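Chapter 9
Setting the Table: What Bowls and Plates Are For

Before you read

Write down everything you would put on a table for a family breakfast. Keep the list. You will be asked to cross things off it at the end of the chapter.

Most books on household management begin this topic with a diagram. There is a plate in the centre, a fork to the left, a knife to the right and a glass at the tip of the knife. Students learn the diagram, draw it in the test and go home to a table where it has never been used. We have left the diagram to the appendix. It describes one kind of meal, eaten in one kind of way, and it has been copied from book to book for so long that few authors stop to ask whether it helps anyone eat.

This chapter starts with a plainer question. When a bowl or a plate is put on the table, what job is it doing there?

9.1 The trouble with sets

Shops like to sell tableware in sets. A boxed set gives every person the same dinner plate, side plate, bowl and mug, and the box usually suggests that a home without one is somehow unfinished. You should be wary of this. A set is a handy way to pack and price goods. Whether it suits a household depends on who lives there and what they cook, and the people who filled the box knew neither.

In February, students at the Cludville campus kept a record of the tableware used in their own homes. They logged 384 meals. A full matching set, every piece of it, was used at only nine of them. We would not build a grand theory on this. The students chose their own meals to record, some wrote down a great deal more than others, and a household that knows it is being watched may well bring out the good plates. Even so, the result is hard to square with the advice in the older books, which treat the matching table as the normal one and everything else as a lapse.

What the records showed again and again was a mixture: a bowl from one place, a plate from another, and a favourite piece that had outlived the rest of its set.

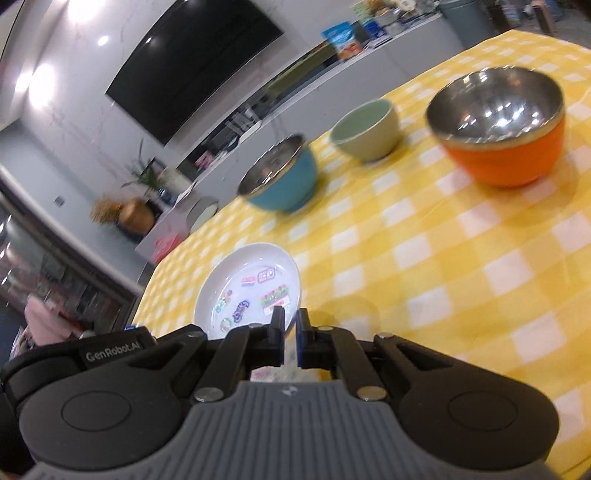

Figure 9.1 Three bowls and a printed plate on a checkered cloth. No two of the bowls share a colour.

Look at Figure 9.1 with the boxed set in mind. The orange bowl is the largest and has a stainless-steel interior. The pale green one is small. A stylist would probably call the group a clash, and with a yellow-and-white cloth underneath, a stylist might have more to say. But colour has a use at a shared table. If each person keeps to one bowl, a difference in colour is easier to spot than a name on a sticker, and a child who cannot yet read can manage it.

9.2 Claims about materials

You will hear firm opinions about what a bowl should be made of. Treat them as claims to be tested. Here are three that turn up often.

"Metal keeps food hot." A thin, single layer of metal passes heat along quickly, so soup in it can cool fast and the outside can be hard to hold. A bowl with a metal lining and a separate outer wall may behave quite differently. You cannot tell how well it works from its shine.

"Children need special plates." Small children need a plate that is hard to break and hard to tip. A raised rim gives them something to push food against. Printed pictures may please them, and there is no harm in that — but a cheerful print tells you nothing about how the plate will stand up to washing.

"Good tableware is heavy." Weight can help a bowl stay put. It also makes a tall stack awkward to lift from a high cupboard, and some people's hands will not thank you for it.

9.3 What about the cloth?

The usual reasons given for a tablecloth are that it protects the table and makes the meal feel like an occasion. The first is only partly true. A cotton cloth soaks up a spill and may hold it against the wood. A wipeable cloth does better, though crumbs and water can still get under the edge. As for the second, decide for yourself. Somebody has to wash the thing, and the older books seldom mention who.

Try it at home

Fill two different bowls with the same amount of warm water. Measure the temperature at the start and again after ten minutes. Before you compare results with a classmate, agree on the starting temperature and on where the bowls will stand. Then go back to your breakfast list and cross off anything you cannot give a job to.

Words to know: rim, lining, place setting, side plate, stacking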